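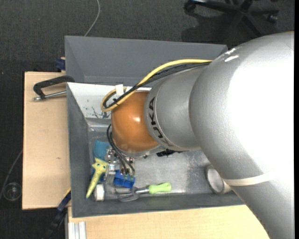
Un bras KUKA au-dessus d'un bac gris.

Logistique | Emballages réutilisables
Temps de lecture : 3 min

Bacs consignés : Penier et Jamance adoptent un cahier des charges commun

Le loueur d'emballages Penier et le groupement d'expéditeurs Jamance appliqueront à compter d'avril un cahier des charges unique pour les bacs plastiques consignés circulant entre leurs sites. Le texte, transmis mercredi aux adhérents, fixe les tolérances dimensionnelles, les conditions de lavage, le marquage et le régime de facturation des pertes. Il remplace deux référentiels internes dont les écarts généraient des litiges récurrents à la réception.

Le point le plus débattu concernait la planéité du fond. Penier admettait jusqu'ici une flèche mesurée bac vide, tandis que les sites de Jamance la relevaient en charge, après stabilisation sur palette. La seconde méthode a été retenue. La mesure s'effectue désormais sous une charge répartie de 16 kg, au centre du fond, et la flèche ne doit pas dépasser 4 mm. Au-delà, le bac est déclassé et orienté vers le broyage. Les parois sont contrôlées séparément, au gabarit, à mi-hauteur des grands côtés.

« Deux laboratoires pouvaient rendre des conclusions opposées sur le même lot, et les deux étaient conformes à leur procédure », indique Marlene Landry, responsable des emballages chez Penier. Les lots en litige au moment de l'entrée en vigueur seront réexaminés selon la nouvelle méthode, aux frais du loueur.

Lavage et séchage

Le cahier des charges distingue deux classes de propreté. La classe courante s'applique aux pièces emballées et aux produits secs. La classe renforcée vise les composants nus et impose un rinçage à l'eau déminéralisée, suivi d'un séchage à l'air filtré. L'humidité résiduelle est vérifiée par pesée sur un échantillon prélevé en sortie de tunnel. Un bac lavé en classe renforcée conserve son statut pendant 5 jours s'il reste housé ; passé ce délai, il retombe en classe courante sans nouveau contrôle.

Le centre de lavage de Vachon, principal point de passage du parc, devra modifier une de ses lignes. Son responsable technique, Arnulfo Ayala, prévoit le remplacement des rampes de soufflage et l'ajout d'une zone tampon fermée entre le séchage et le housage. La ligne restera en service pendant les travaux, avec un débit réduit. Les expéditeurs de la classe renforcée seront servis en priorité durant cette période, les autres étant approvisionnés sur stock.

Traçabilité

Chaque bac portera un identifiant gravé et une étiquette lisible sur deux faces adjacentes. Les mouvements seront enregistrés dans Flestadow, la plateforme déjà utilisée par Jamance pour le suivi des palettes. Penier conserve son propre logiciel de parc et y importera les données chaque nuit. L'état du bac à la réception devient un champ obligatoire : conforme, à laver, à réparer, à déclasser. En l'absence de saisie avant la clôture de la journée, le bac est réputé conforme et la responsabilité passe au site destinataire.

Cette dernière clause a suscité des réserves chez les petits adhérents, dont les quais ne sont pas tous équipés de lecteurs. Garnet Fortin, qui représente ces sites au sein de Jamance, a obtenu un régime transitoire : les réceptions pourront être déclarées par bordereau pour tout site dont la rotation reste inférieure à 2000 bacs par an. Le bordereau devra mentionner les identifiants un par un ; les déclarations par lot ne seront pas acceptées.

Facturation des pertes

La perte d'un bac sera facturée à sa valeur résiduelle et non plus au prix du neuf. Le barème, dégressif selon l'âge de fabrication, figure en annexe du contrat-cadre. Les couvercles et les intercalaires font l'objet de lignes distinctes. Un bac retrouvé après facturation donne lieu à un avoir, à condition que son identifiant soit lisible et que la déclaration intervienne au cours du même exercice comptable.

Les bacs des séries antérieures pourront circuler jusqu'à leur prochain passage au lavage, où ils seront contrôlés, gravés ou retirés. Les adhérents peuvent adresser leurs questions d'interprétation à Tímea Lakatos, chargée du référentiel chez Jamance. Un guide de contrôle à réception doit leur être transmis avant l'entrée en vigueur.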